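Betreff: Re: [lis-liste] Tour im Herbst, Vorverkauf und Vorprogramm

Hallo zusammen,

ich antworte gesammelt auf die Mail von Rosalinda, weil inzwischen mehrere von euch einzeln nachgefragt haben. Zuerst noch einmal ihr Text, für alle, die erst später auf die Liste gekommen sind:

Rosalinda Dela Peña schrieb:
> Hallo Liste,
> die Herbsttermine von Brurnison stehen jetzt fest. Gespielt wird
> im November, zuerst im Randdale, danach zwei kleinere Säle, deren
> Verträge noch beim Veranstalter liegen. Der Vorverkauf für das
> Randdale läuft über Dundico. Wir haben für die Liste 235 Karten
> zurückhalten lassen, den Code schicke ich gesondert.
> Offen ist noch:
> - wer das Vorprogramm macht
> - ob die neue EP "Lis" bis dahin gepresst ist
> - ob es am Merchstand wieder Kassetten gibt
> Meinungen bitte an die Liste und nicht an mich privat, sonst
> verliere ich den Überblick.
> Gruß
> Rosalinda

Zum Vorverkauf: Das Randdale fasst nach dem Umbau 1366 Leute, bestuhlt deutlich weniger. Die Band möchte unbestuhlt spielen, nur der Rang behält seine Sitze. Das Kontingent für die Liste gilt ausschließlich für den Innenraum. Wer im Rang sitzen will oder muss, bestellt bitte regulär bei Dundico und gibt das im Bemerkungsfeld an. Pro Code gibt es zwei Karten. Wer mehr braucht, muss jemanden mit einem freien Code finden, am besten hier über die Liste. Bitte keine Codes weiterverkaufen, das hat uns beim letzten Mal Ärger mit dem Veranstalter eingebracht.
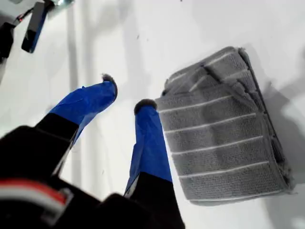

Greifer mit blauem Klebeband

Zum Vorprogramm: Es gab drei Vorschläge, zwei davon haben sich erledigt. Das Duo, das im Frühjahr mit dabei war, ist im November selbst unterwegs. Der Chor hat abgesagt, weil die Anreise nicht bezahlt wird. Übrig bleibt ein Soloset mit Gitarre und Bandmaschine, eine halbe Stunde lang. Ich habe die Demos gehört und finde, das passt gut zu den ruhigeren Stücken der EP. Zu den alten Sachen passt es weniger, aber die spielt Brurnison sowieso erst im letzten Drittel. Die Entscheidung liegt bei der Band, wir können nur sagen, was wir davon halten.

Zur EP: Die Aufnahmen sind fertig, gemischt wird gerade das fünfte Stück. Das Presswerk braucht nach dem Testpressen noch etliche Wochen. Wenn die Lackfolie vor dem Sommer geschnitten wird, klappt es mit dem Tourstart. Wenn nicht, kommt "Lis" erst einmal nur digital, und das Vinyl wird nachgeschickt. Vorbestellungen sind in beiden Fällen möglich, bezahlt wird erst bei Versand. Die Reihenfolge der Stücke hat sich gegenüber der Fassung geändert, die im Winter herumging: Das lange Instrumental steht jetzt am Ende der zweiten Seite, und die Coverversion ist weggefallen. Die Rechte waren nicht rechtzeitig zu klären.
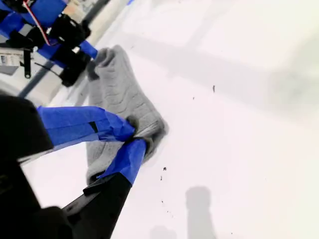

Bremen, 11. Mai 2026

Nachtrag, nachdem ich vorhin noch mit dem Büro vom Randdale telefoniert habe. Einlass ist eine Stunde vor Beginn, die Garderobe ist im Untergeschoss, Rucksäcke müssen abgegeben werden. Aufnahmen fürs eigene Archiv sind nach Absprache mit der Band erlaubt, allerdings nur ohne Stativ und nicht aus dem Bereich direkt am Mischpult. Wer mitschneiden will, meldet sich bitte vorher bei mir, ich gebe dann eine Namensliste an den Einlass. Ton direkt vom Pult gibt es diesmal nicht.

Kassetten: ja, wenn sich genug Abnehmer finden. Die kleine Auflage vom letzten Mal war am zweiten Abend weg, und danach kamen noch Wochen später Anfragen. Eine größere lohnt sich nur, wenn wir vorher wissen, wer eine nimmt. Schreibt einfach "Kassette" in den Betreff, dann zähle ich die Mails durch.

Noch etwas zum Listenarchiv. Die alten Setlisten sind wieder vollständig abrufbar, insgesamt 2137 Einträge. Bei einigen frühen Konzerten fehlt die Zugabe oder die Reihenfolge ist unsicher – solche Einträge haben jetzt ein Fragezeichen hinter dem Titel. Korrekturen nehme ich gern an, aber bitte mit Quelle, also Mitschnitt, Foto vom Zettel oder wenigstens zwei Leute, die dabei waren.

Mitfahrgelegenheiten zum Randdale bitte in einem eigenen Thread, sonst geht das hier unter. Den Code verschickt Rosalinda, sobald Dundico das Kontingent freigeschaltet hat.

Viele Grüße
Euer Listenverwalter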